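Minutes, toy and puzzle group, October, back table at Turcotte's
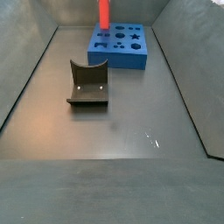

Okay, I'm on notes again, so you get them my way. We started a bit after 7 and went long, mostly over the shape sorter, so I'll put that first and squeeze the rest in behind it.

**Present:** me, Konrad Czerwiński, Lorne MacLeod, and both of the Burno people (they had to leave early, so they missed the vote on the holes).

**Last month's minutes.** Approved. Lorne wants it noted that he never agreed to "sunshine yellow" and I've fixed that.

**1. The blue sorter block**

Everyone likes the blue. I like the blue! The foam is good and thick, and we all agreed the chunky box shape stays. What we couldn't agree on was the holes, so we went over them row by row until Konrad asked for a break.

The back row is fine by everybody. There's the oval, then the two little round ones side by side, and a three-year-old can get started there without any help. Lorne did ask if the small rounds are too close to each other for little fingers. We left it alone.

The middle row is where the star lives, and the star is the favorite, no contest. Konrad would like it moved to the center where the big circle is now. I said the big circle is the easy win on the board and kids should find it first. Voted, and the star stays on the right.

The front row took most of the evening. The flower-ish one on the right (Konrad says hexagon, I say flower, we're calling it the flower in the parts list, sorry Konrad) needs its piece drawn properly, with the corners rounded to match. The cluster of tiny round holes in the middle is cute, but Lorne is worried about what goes into them. Small pegs get lost, and small pegs get eaten. He'd like one chunky piece with several feet that covers the whole cluster, and I have to say that's a pretty great idea. Konrad will sketch it.

Then there's the arch with the notch. Half of us see a bridge and the other half see a game controller. Skudura's quote lists it as "irregular cutout," so no help there. We talked about dropping it, but I'd be sad, it's the only odd one we've got. It stays for this round with the name "bridge."

- Konrad: sketch the one-piece filler for the cluster, and a rounded-corner flower
- Lorne: ask Skudura if the cavities can be a touch looser without a new die
- Me: rename everything in the parts list

**2. The black bracket**

Short one. It's the L-shaped piece, with the dip in the top of the upright and the little lip on the front of the base. Lorne loves the saddle curve and wants it kept no matter what. Konrad doesn't love seeing the two silver screw heads against all that matte black and asked for black screws. Lorne said silver is easier to find when you drop one on a dark floor, and they went back and forth on this for a while. We're getting a price on black ones before anybody argues any more.

- Lorne: price on black screws

**3. Money**

Skudura's setup charge is 335 dollars, and that's the same if we order 200 blocks or 3,000. We're ordering 200. Konrad made a case for more and I could see his point, but I don't have the garage for it. Tresness can store a few cartons for us through the winter if we label them clearly, so please, labels on two sides this time.

- Me: confirm 200 with Skudura once the cluster piece is settled
- Me: call Tresness about shelf space

**4. Other stuff**

Burno asked before they left if the box art could show the block from a corner so you see the top and the front face together. Yes, we all want that. Konrad thinks the front looks a shade deeper than the top and the printer should keep the two blues separate.

Lorne brought ginger cookies. Very good, slightly too few.

Next meeting is same table, same time, next month. Konrad has the notes.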